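Kudmont
Open-world action game, single player
Reviewed for our store listings by Euan Guthrie

Price and editions

Standard edition: base game only.
Wiltum Edition: base game, soundtrack, two extra outfits and a side mission called "Night Ferry."

We sell both. I'd buy the standard one. The outfits change nothing you'll notice after the first hour, and "Night Ferry" took me less time than dinner.

What the publisher says

Wunley calls Kudmont "a living city where every door has a story." The product sheet lists 1,812 doors. I tried a lot of them. Plenty open onto the same stairwell with the same bike in it, and the stories behind them are mostly notes on kitchen tables. Some of the notes are good. One chain of letters between two sisters on the east side kept me up later than I'd planned. But if you're buying this for the doors, lower your hopes a little.

Story

You play a courier named Akpalu who finds out what she's been carrying. The first three missions are sharp and quick. After that the plot sits down for a long rest while you collect favors from people who could have just called. It wakes up again near the end, and the last mission is the best thing in the game - I only wish it hadn't taken so much running across town to get there.

The trailer shows Akpalu talking her way past guards. In the version we played, you can do that in two places.

Driving and fighting

Driving is fine. Cars feel heavy and the smaller streets are fun at speed. Fighting is less fine. Enemies see you through hedges on one block and miss you in plain daylight on the next. The April patch was meant to fix this. Iara Cisternas, who plays on our second test machine, says it's better now. I can't tell the difference.

Length

The sheet promises 300 hours. I finished the story well short of that, and you'd have to pick up every one of the 885 postcards to get close. Postcards unlock more postcards.

What you need to run it

- A recent graphics card. The low settings are playable but the rain turns to gray mush.
- A solid-state drive. Loading from an old hard drive is painful.
- A controller, if you have one. The keyboard layout puts "jump" and "drop item" side by side.
- A Wunley account, even for offline play.
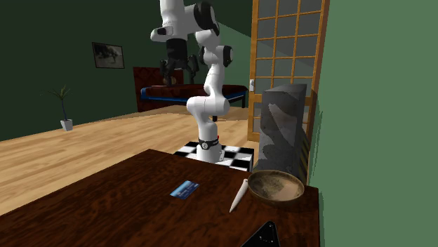
Returns

Unopened boxed copies can come back with the receipt. Download codes can't be returned once they've been shown on screen, so check the list above before you click.

Should you wait?

Probably. Wunley's last two games were both cheaper and steadier within a year, and the second story chapter has no release date yet. If you loved the earlier ones and don't mind rough edges, the standard edition has enough good evenings in it.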